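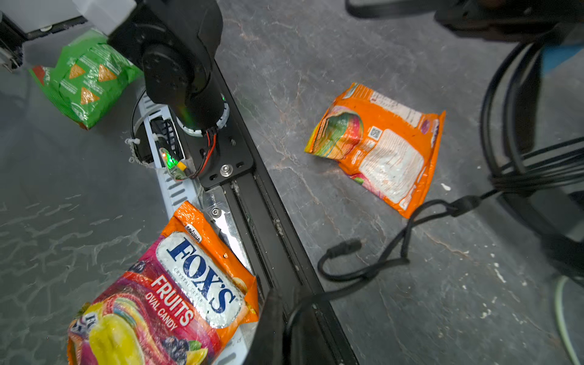
*Floor items at the rail, Fox's bag and a second orange bag. Wrist camera.*

**Minutes of the data collection meeting, June 2018**

Place: Pikham, small meeting room
Chair: Rasa Priedītis
Present: collection group, labeling group, one person from Haretti by telephone
Minutes taken by: the labeling group

**1. Minutes of the previous meeting**

The minutes were accepted with one correction. Under point 4 it was written that Brirkach will deliver the new storage disks. The correct name is Petrauskas. Brirkach delivers only the finger pads.

**2. State of the collection**

Rasa reported that the operators have now recorded 40 usable examples of the task "pick from floor, soft package". The plan from March asked for more at this date, but the plan was made before we decided to throw away every example in which the operator stops and starts again. The meeting agreed that this rule stays.

Soft packages remain the most difficult group. The candy bags change their form each time they are touched, so two examples with the same bag are in practice two different objects. The labeling group asked that a bag should be recorded with the front side up and also with the back side up. At present the back side is much less frequent in the set, and the learned policy hesitates when it meets the printed panel with small text.

There was a discussion about whether cables on the floor should be removed before recording. Haretti would prefer a clean floor for the first training round. Rasa does not agree — the system will later work in places with cables, and it must learn early that a black cable and a black finger are different things. Decision: cables stay for half of the examples, and the operator writes this in the session sheet.

**3. Headphones and other hard objects**

The object group "headphones" was opened after the last meeting. The walls with the drawn spirals were kept for this group, as they give a background that is difficult for the segmentation. 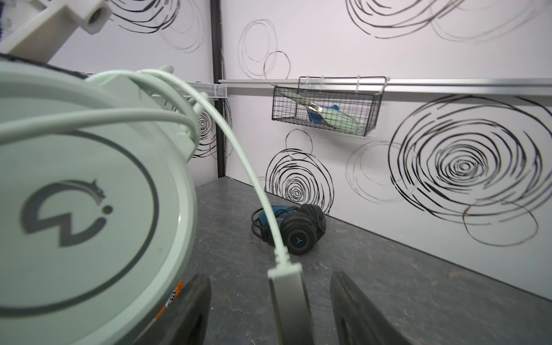

*Headphones on the floor, fingers open, basket on the rail behind.*

The following was noted:

- The operators approach the headphones too often from the same side. Of the 16 examples reviewed by the labeling group, almost all grip the band. We need examples with a grip on an ear cup as well.
- The coiled cord must not be arranged by hand into a nice position. It should stay as it falls.
- The segmentation sometimes takes a drawn spiral on the wall for an object. Haretti asked if this could be repaired by labeling the spirals as "wall". The labeling group will try it on a small part of the set first.
- The basket is for now background only. No example should end with an object placed in the basket until we have agreed how to label this ending.

The person from Haretti asked why the examples are not made longer, with several objects one after another. Rasa answered that long examples are harder to cut, and that we had bad experience with this in March. The question was postponed.

**4. Labels**

The label "bag" will be divided into 3 labels: candy bag, chips bag, other bag. Old examples will be changed by script and then checked by a person. The label "grasp failed" needs a better definition. Proposal from the labeling group: a grasp is failed if the object leaves the fingers before the arm has reached its final height. Accepted.

It was asked again that the comments in the session sheet are written in full words. Abbreviations such as "ob. sl." were understood differently by two people.

**5. Equipment**

Finger pads from Brirkach will be changed after each full set, also when they look good. The storage disks from Petrauskas are ordered, but the delivery date is not confirmed. Until then, the raw recordings are copied at the end of each session, and the operator signs for the copy.

**6. Tasks**

- Rasa: write the rule for cables into the operator guide, and plan the sessions with back side up.
- Labeling group: test of the label "wall", script for the bag labels.
- Haretti: send the list of objects wanted for the second training round.
- Collection group: at least 2 operators for the headphones, so that the style of one person does not dominate.

**7. Other**

The session sheets will be kept in the blue folder and no longer on the operator's desk. The next meeting will be held after the list from Haretti has arrived.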